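3.2 Choosing a thread for hand sewing

The second part of our study looks at thread, and we will admit to being very fond of this part of the work. Thread is the cheapest thing in most sewing baskets, and it gets the least thought. Nearly everyone who came to our sessions could name the fabric they were working with. Far fewer could say what their thread was made of, and several had been using the same spool for so long that the label had worn off. We found this exciting! A small choice that people make without much thinking is just the kind of choice that a bit of testing can help with.

We worked with 40 home sewers, all adults, who met at the Reseck craft rooms over one month in May. None of them sewed for a living. Each person brought a project they already had on the go, so we had hems, patches, quilt blocks, a great many loose buttons and one very ambitious lined coat. We asked them to sew with what they normally used for the first session and then to try the other threads on our list, one at a time, on the same kind of seam.

The list had four threads on it: plain cotton, all-purpose polyester, cotton-wrapped polyester and silk. We bought them all in the same middling weight and took the paper bands off the spools, so that the sewers knew them only by a colored dot. Asuka Kobori wound every spool by hand onto matching wooden bobbins, and the whole team owes her for that, as it meant people could not guess the maker from the shape of the spool.

Sewers were asked to work at their usual pace, with their usual needle, and to cut lengths no longer than the distance from fingertips to elbow. We did this because long lengths tangle whatever they are made of, and in an early trial (described in Section 2) the tangling drowned out everything else we wanted to see. Beeswax was allowed in the second half of each session. More on wax below, because it surprised us.

Knots and snarls were marked down by the sewers themselves on a tally card. We know that self-marking is not perfect, and some people plainly forgot to mark when a seam was going well (who can blame them?). To check the cards, Haruna Ueda sat with 8 of the sewers and kept her own tally alongside theirs. The two sets matched closely for snarls and less closely for small knots that pulled out on their own. For that reason we lean on the snarl marks in what follows and treat the knot marks as background.

Cotton did well on cotton cloth, as most sewing books say it should. Sewers liked how it gripped, and they liked how the stitches sank into the fabric after pressing. Its weak point was wear. On thick seams, where the same bit of thread passes through the cloth again and again, the cotton went fuzzy near the needle's eye. People learned quickly to slide the needle along a little every few stitches, and the ones who did this had far less trouble.

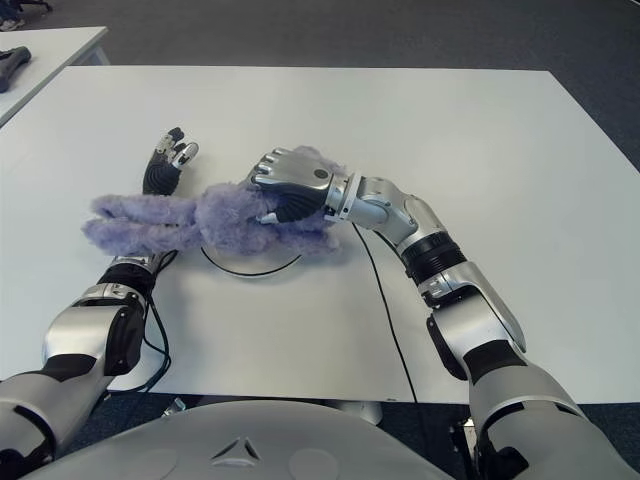
Polyester was the stronger thread on every fabric we tried, and it was also the one that drew the most complaints. It has a springy feel, and it likes to curl back on itself. Rin Hirano, who led the sessions, began showing people how to let the needle dangle now and then so the thread could unwind, and the mood in the room changed at once. That little habit did more for the polyester results than anything else. We wish we had thought of it before the first session, and we hope that anyone who repeats this work will teach it from the start.

The cotton-wrapped polyester landed between the two, and we expected it to be everybody's favorite. It was not. Sewers found it hard to thread, with the outer layer splitting away from the core at the cut end. A fresh cut on a slant, with sharp scissors, mostly solved the problem. Even so, many people had made up their minds by then, and first impressions are stubborn things. On stretch fabrics it got kinder marks, though only a handful of our sewers had brought stretch fabric, and we would not build much on that.

Silk was a treat. We say so freely! It slid through wool as if the wool were not there, and the coat maker asked to keep the bobbin. It did poorly in one job, sewing on buttons, where the slick surface let knots slip loose unless they were doubled. Given what silk costs, we would not suggest it for patches or everyday hems – but for basting fine fabric, where the stitches will come out again and should leave no mark, it was far ahead of the rest.

Now to the wax. Most of us on the team had treated beeswax as an old-fashioned extra. Drawn lightly over cotton and then pressed with a warm iron between sheets of paper, it cut the snarls on nearly every tally card. Without the pressing step the gain was much smaller, and some sewers found bits of wax on dark cloth. On polyester the wax helped for the first few stitches and then seemed to rub away. On silk we saw no change worth reporting. Wendelin Zaugg has since suggested that the iron matters more than the wax itself, by setting the twist of the thread, and this would be a lovely thing to test by ironing some lengths dry.

There are limits to all this. Our sewers used their own needles, and a large needle opens a larger hole and is easier on the thread. We noted needle sizes but did not control them. Project types were also uneven, with plenty of hems and hardly any quilting. And 40 people in one set of rooms, however cheerful, cannot stand in for everyone who sews at a kitchen table.

Still, the pattern across sessions was steady enough that we are happy to pass on some working advice. Match the thread to the cloth first. Cut it short. If it is cotton, wax it and press it. If it is polyester, let the needle hang and spin whenever the thread starts to kink. Section 3.3 takes the same four threads through repeated washing, where the order of favorites changes quite a bit.

Related items
Needle sizes and hand comfort in long sewing sessions (Hirano and Wan)
Do beginners knot differently? Notes from a button workshop
Washing, drying and seam strength in mended cotton
Yee-man Wan: A short history of the sewing basket
Storing thread away from light: first results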